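Rikport Teleop Gloves, three weeks in

We bought the Rikport gloves to teach our robot to fold T-shirts, a skill my own kids have resisted for years. You wear them, the robot's hands copy yours, and every attempt is saved as a demo. The Zarero software wants 30 good ones before it will train on anything. It took us 83 tries to get them.

Setup is painless, apart from a calibration step that asks you to make a fist in a tone I didn't care for. Finger tracking is very good. Pinching thin cotton is the hard part, and you're doing it with no sense of touch at all.

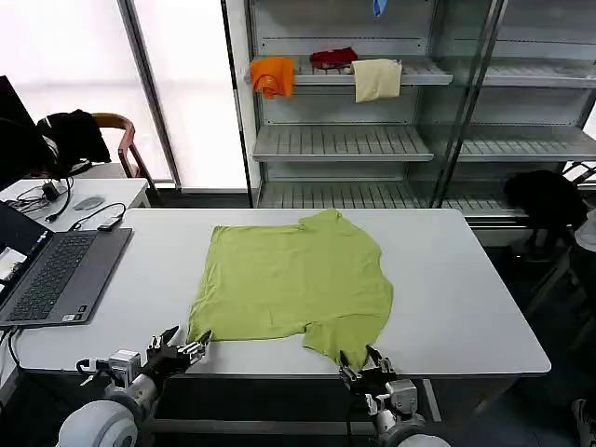
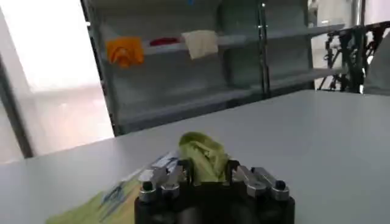
The lag is small but you learn to move like someone defusing a bomb. After an hour my shoulders had opinions. The wrist strap runs a bit big, and the manual's chapter on colour settings for the status light is longer than the one on grip force.

Deleting a bad demo takes four clicks, which adds up when most of your demos are bad. Saving one takes a single click - guess which I hit by accident.

At $3527 the pair, they're still cheaper than the Ongart set and far less fiddly. Spare fingertips are sold separately. Four stars.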